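Week 4 handout: drawing the quiet table
Tradcombe Evening Classes, Observational Drawing for Beginners

Right, before we start, thank you to everyone who brought their cylinder drawings back on Thursday. I've pinned them up by the sink in the order they came out of my folder, so please don't read anything into who is next to whom. The ellipses are miles better than in week two! If yours still looks like a rugby ball, with pointy ends, do the warm-up on the back of last week's sheet again. Ellipses have no corners, even when they're very shallow.

This week we're on to small everyday things on a pale surface. I love this one and I know some of you will grumble, so let me get my reasons in first. When I was a student I was taught by Dzintra Sproģis, who gave us one cup and one sheet of paper and went off to her lunch. I drew the cup in ten minutes and sat there feeling pleased with myself. She came back, looked at it and said, "And where is it standing?" It was floating, of course. I'd spent all my time on the handle and hadn't given the table a single mark.

So the subject tonight is really the table (sorry). A pale tabletop in soft light is full of tone once you let your eyes settle. You get wide smoky patches that drift across it with no proper edges, and a darker pool at the foot of anything standing on it. Beginners tend to leave all that as bare paper and then wonder why the mug looks stuck on. Screw your eyes up until the detail goes. Whatever is left when you squint, draw that first.

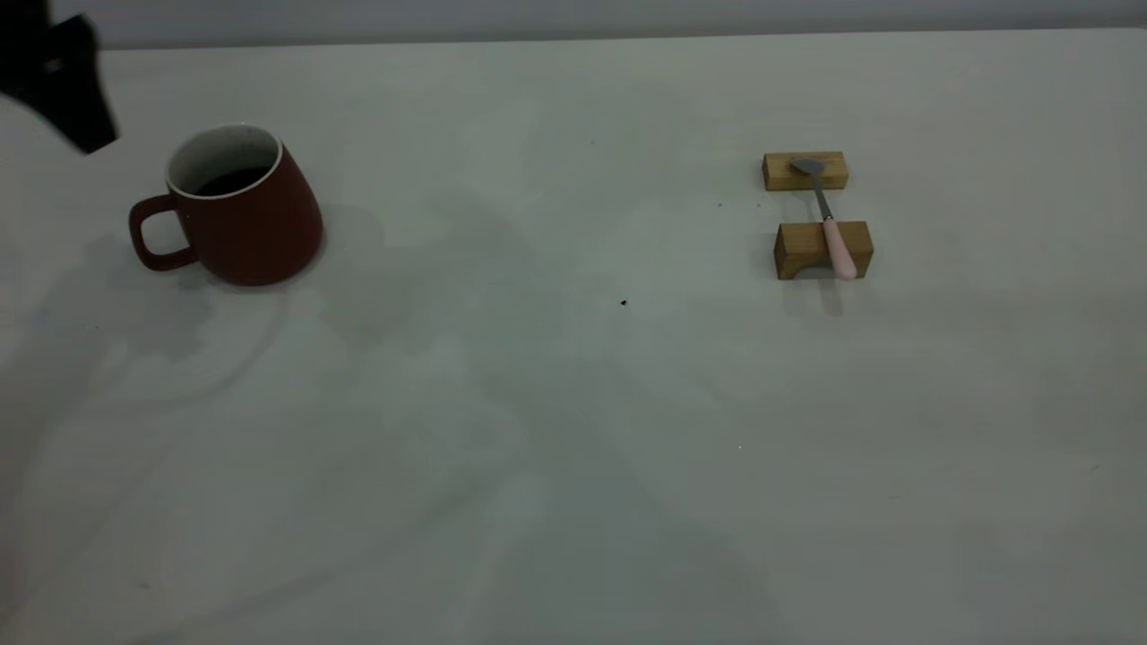

Now, materials. You want a 2B and a 4B pencil, a putty rubber and the heavier cartridge paper, the 300 gram one if you can run to it, because we'll be rubbing out a good deal. I've got a few spare sheets at the front if you've come straight from work. Willow charcoal is fine too if you don't mind going home grubby. Leave the hard pencils in the tin tonight.

How I'd go at it:

First, find the line where the table stops and the wall starts. Put it in lightly, and put it in even if you can hardly see it. Compare the two greys either side and decide which is darker. People nearly always guess the wall is the lighter one and quite often it isn't.

Then lay one thin tone over the whole table with the side of the 2B. All of it! You can lift the light bits out later with the putty rubber, which is far nicer than trying to shade round them.

Next, the mug. If yours is wider at the foot than at the rim, draw the centre line, then two ellipses, then join the sides. Check the slope on the left against the slope on the right, as we all have a side we lean towards (mine's the left, and has been for years). The handle comes last, and I'd like you to draw the gap inside it before the handle itself. It's only a little D of table showing through, but if you get that shape right the handle more or less draws itself.

A word on colour. A brick-red glaze with a white inside is a lovely thing to draw in pencil, and it catches people out. Red looks loud, so we make it too pale, when in plain grey it's often a good deep tone. The dark drink inside is where your 4B goes. Press properly. If that's your darkest dark, everything else will find its place.

Finally, the small stuff. A spoon propped on a couple of wooden blocks is worth a good twenty minutes by itself. Draw the blocks as blocks, nice and plain, then look hard at where metal or wood or whatever your spoon is made of meets the thing holding it up. There'll be a tiny dark line at the touching point. Without it the spoon hovers.

Homework is one object, one pale surface, 50 minutes, no rubbing out for the first half. Severin asked if a plate counts as a pale surface. Yes, go on then.

If you'd like something to read, there's a stapled copy of Raphaël Royer's notes on soft shadows in the box file. Pages 3 to 8 are the useful part. Please put it back when you've finished, as it's the only one we have.

Next week: glass. Bring a jam jar with the label soaked off.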